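Reading time: 4 min

We use cookies to remember your settings and to measure visits. Accept all / Manage choices

Thread, posted 12/24/22

I promised in April to write down how we choose which demonstrations go into training in the Clitidar project. It is a quiet Saturday, so I will try now. It is a small result, but it changed how I work.

The question is simple. When a person shows a task with hand-held grippers, many of the demonstrations are a little bad. The task gets done, but the path has hesitation, a second try, a strange turn of the wrist. Should these go into the training set or not?

Before this year I had a clear opinion: more data is better, keep everything. My colleague at Ruddock had the opposite opinion, and we were both quite stubborn. Neither of us had numbers.

So we collected 853 demonstrations of one family of tasks. All of them are two-handed, all on a table, all with toys and other small household things. The toys are good for this because they have round shapes, and round shapes punish a careless grasp.

Each demonstration was then labeled by a second person who did not perform it. The label has only two values, "clean" and "with correction." We first tried a scale of 10 steps. It was a mistake. The labelers did not agree with each other, and on Monday they did not agree with their own labels from Friday.

What is a correction? We needed a strict definition, and I give it as it is written in our protocol: the jaws close on the object, open again without finishing the step, and close a second time on the same object. Slow movement alone is not a correction. Moving the object to a better place first is also not a correction.

Then we trained three policies with the same settings. Policy A used everything. Policy B used only the clean demonstrations. Policy C used everything too, but it received the label as an extra input, and at test time we always set this input to "clean."

Each policy got 50 trials, with the starting positions marked on a paper template, so that all three saw the same starts. The person who reset the table did not know which policy was running. I recommend this strongly — I noticed in an earlier test that I was placing the object a bit more kindly for my favorite method.

Result: C was the best, B was close behind, A was clearly the worst. I will put the full table in the report and not here, because a table in a thread is painful to read on a phone.

The interesting part for me is the difference between B and C. When the first grasp went well, they behaved almost the same. When the first grasp slipped, B often froze above the object or closed on air. C opened, went back a little and tried again. It had seen how people recover, and B had never seen it.

So my old opinion was half wrong, and my colleague's opinion was also half wrong. We have both accepted this with some dignity.

Now the limits. It is one family of tasks and one type of gripper. Only 2 people made the demonstrations, and I am one of them. Maybe our habits are too similar. The Drirkix group wants to repeat it with more people, and I would be very happy to see it fail or succeed there.

One more limit, about grasp style. With hollow rings you can pinch the wall, one jaw in the opening and one outside, or you can hold the whole ring from the outer side. We allowed both. I suspect that the wall pinch gives more corrections, but we did not label the style, so I can't say it. Next time we will label it.

Two views of the work, one with a jaw on each side of a wall, one of the table with the ring toy and both grippers:

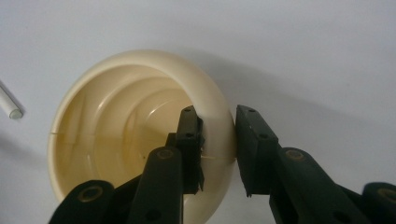
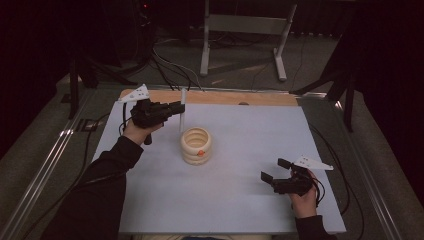
A question I got twice by message: do you need the label when you run the policy on a new object?

Only as a fixed value. A person has to label the training demonstrations, but at run time the input stays on "clean" and no one has to judge anything. If you leave it empty, our version behaves more or less like policy A, so please do not forget to set it.

The labeling sheet and the protocol text will go on the Vunura page after the holidays, when I have corrected my English in them. If you have tried something similar with a finer label and it worked, please write to me. I would like to know how you got your labelers to agree.

Related posts
Paper templates for repeatable starting positions
Why we stopped using a scale for quality labels
Blind resets: a short checklist
Notes from the Vunura spring meeting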